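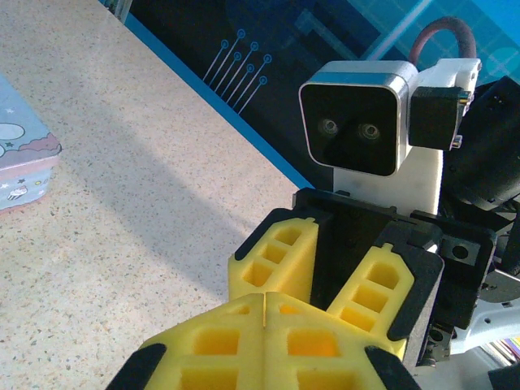 Two Arms and a Tin: a Summer of Teaching by Hand

August, by Bogdan Vasiliu
5 minute read

Welcome, and thank you for coming by! I have been promising friends and family a gallery page from the Vedik bench for so long that my sister had stopped asking, so I finally sat down after supper and put one together. For those who are new to this, Vedik is our small workshop for teaching pairs of robot arms to do household chores, and we teach them the slow way. One of us sits down at the controls, takes hold of a pair of hand grips, and does the chore through the robot over and over while everything gets recorded. Later on the arms get a turn at it by themselves, and we stand there with our hands in our pockets trying not to help.

This summer's chore was the tin. Steady one side, lift the lid, set the lid down on the counter, and put it back on again (the part that sounds easiest and is really the worst of the lot). I've written a few lines to go with each stage of the work, or maybe more than a few, because I never did learn to keep a caption short.

Getting settled

I start most mornings by driving both grippers toward each other very slowly until the pads are nearly touching. It tells me how my own hands are doing as much as anything. If I've had too much coffee I can see it right away, and I go for a walk around the building before recording a thing.

The yellow fingers

Everybody asks about these. The pads have open cells all the way along, like a little ladder, and I have grown very fond of them. With stiff fingers I used to pinch much too hard and never know it, and with these I can watch the cells squash and ease off in time. If you are only going to look at one thing while you drive, look at the pads.

Working close together

With both grippers in the same small patch of counter it gets crowded in a hurry. My rule is that one hand moves while the other waits, and I say it out loud like a parent at a crosswalk – left, wait, right, wait. My recordings got a good deal cleaner once I started doing that, and the arms seem to have picked up my manners along with the motions.

Sun on the counter

Oh, the light! By nine in the morning there are bright patches and long shadows lying across the speckles, and by two they've all wandered somewhere else. I was all for hanging a curtain, but we talked it over and decided to keep recording through the day instead. Kitchens have windows, after all, and I'd like the arms to know a shadow when they meet one.

The tin itself

Pale blue, with clouds and stars and a small cupcake on the side, and by now I know that cupcake better than some of my cousins. The lid wants to be lifted straight up. Tip it even a little and it catches, and then the whole tin comes along for the ride. I recorded 254 tries before I was happy with how my lid lifts looked, and I kept the clumsy ones too, in a folder of their own.

Passing the controls around

Our friends from Bisesari came over to take a turn, and I can't tell you how much I enjoyed watching other people's hands at work. One of them went at the lid from the far corner, a way I had never once thought of, and it was better than mine! Between all of us we recorded another 220 in that visit, with a long break in the middle for plum cake.

Try number 1000

I had meant to do something special for this one, and then I fumbled it and dropped the lid. We clapped anyway. It's in the collection under its proper number and I wouldn't take it out for anything.

Letting go

This is the part where I put the grips down and step back. The first few times, the arms hurried over the tin and stopped short, just hovering there, and I knew exactly where they'd learned it, as I always pause above the lid to think. So I went back and recorded a fresh batch with no dawdling. The pause is shorter now, though I still catch a bit of it, and I'll admit I'm a little proud to see a habit of mine in there.

What comes next

The full collection stands at 3013 recordings, and sorting them is going to keep me busy well into the fall. After that we move on to a jar with a screw top, and I already have a feeling about that jar. If you're nearby and would like to try the controls, do write ahead and I'll clear you a chair – beginners are very welcome, and there is usually cake.

Contact Vedik | Copyright Vedik, all rights reserved | Back to top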